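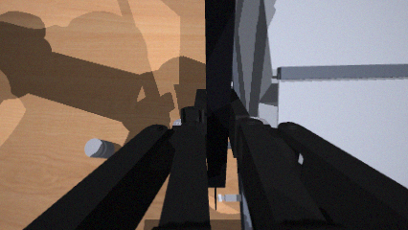
*Light brown wood, fine grain, a lot of shadow across it.*

# Cunau Table Oil, 970 ml can

03/11/2021

I bought this oil in January to redo our kitchen table, and I have since used it on two shelves and a bench. The table gets used for everything: meals, homework, bike parts, bread dough. It had a clear varnish on it when we got it, and the varnish had worn through at the places where people sit. I wanted something I could patch without stripping the whole top again.

I paid $36 for the can at Pluvilmont, a small paint and hardware store near my work. They also had the Bakilana oil I used on our last table, so I can compare the two a little. Cunau did not send me anything and I have no connection to the store.

## What you get

One metal can with a push-in lid and a folded instruction sheet. No cloth, no pad. The oil is thin, pale yellow in the can, and it smells like linseed with something sharper behind it. The smell was strong for the first evening and faint after three days. I kept two windows open and would do the same again.

The lid is the worst part of the product. You have to pry it up with a screwdriver, oil collects in the rim, and by the fourth opening mine no longer sealed all the way around. A skin formed on the oil left inside. I cut the skin out and poured the rest into a glass jar, filled close to the top, and it has stayed liquid.

## Getting the wood ready

The instruction sheet says "clean, bare wood" and leaves it there. For an old varnished top, that means sanding. I went through three grits and stopped at 150. On the first shelf I went to 240, and the oil mostly sat on the surface, so I would not go that fine again.

Vacuum the top well and then go over it with a barely damp cloth. Let it dry overnight. The damp cloth raises the grain a little, and a quick pass by hand with the last grit takes the fuzz off.

Look at the surface with a lamp held low and off to one side before you open the can. Sanding swirls that you can't see under a ceiling light show up clearly that way. They also show up clearly once the oil is on, which is how I learned to check.

## Putting it on

I used an old cotton T-shirt cut into squares. Pour a small puddle, spread it along the grain, wait 15 minutes, wipe off everything that has not soaked in. The wiping matters more than the spreading. I left one corner too wet on the first coat and it was still tacky the next evening. A rub with a cloth and a bit of fresh oil fixed it.

The sheet recommends three coats. I did two on the shelves and three on the table, with a day between coats. The third coat made a visible difference on the table, mainly near the ends of the boards, where the wood drinks more.

Coverage was good. The table took three coats, the shelves two each and the bench two, and I had nearly a third of the can left.

Used rags need care. Oil-soaked cloth can heat up by itself and catch fire. I spread mine flat outside on the concrete until they were stiff, then threw them out. The warning about this is printed on the back of the can in very small type, and I think it should be on the front.

## How it looks

It warms the color of the wood without turning it orange. Bakilana went noticeably more yellow on the same kind of wood. The sheen is low. From most angles the top looks like plain wood, and in direct light from a window there is a soft shine that shows crumbs and fingerprints about as much as any other finish would.

If you want a thick, glassy surface, this won't do it. My brother-in-law, Alvar Halvorsen, put five coats on a Sivholm side table hoping to get there and ended up with a sticky one. He had to take the top back down with mineral spirits.
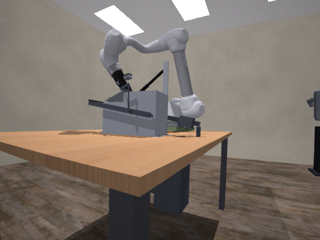 ## Daily use

Water beads for a few minutes and then starts to soak in. A wet glass left during dinner did nothing. A wet glass left overnight made a pale ring that faded in a couple of days. Coffee wipes off. Red wine left a faint mark that I had to sand out by hand, and beet juice did the same.

Heat is the weak point. A hot pan set down for a moment left a dull patch. We use trivets now, as we should have before.

Repair is where this oil earns its price. For the wine stain I sanded a patch the size of my hand, wiped on oil, wiped it off, and did it again the next day. I can find the spot if I look for it. With the old varnish I would have had to do the entire top. Wekesa Swai, who runs the counter at Pluvilmont, told me to plan on a fresh coat once a year for a kitchen table, and going by the wear so far that seems right. The area in front of the sink side may need it sooner.

For cleaning I use a damp cloth and a drop of dish soap. I tried an all-purpose spray once and it left the surface dry and grayish. One thin coat of oil brought it back.

## Good and bad

- Easy to apply, forgiving if you wipe it well
- Natural color, little yellowing so far
- Small repairs blend in
- Poor lid – move the leftovers to a jar
- Weak against heat and strong stains
- Thin instructions, fire warning too small

## Would I buy it again

Yes, for tables, shelves and benches that see normal use. I would not put it on a counter next to a sink or on a desk where hot cups stand all day. For those I would go back to a hard varnish and accept the bigger job when it wears out.

Four out of five. I took off one point for the lid.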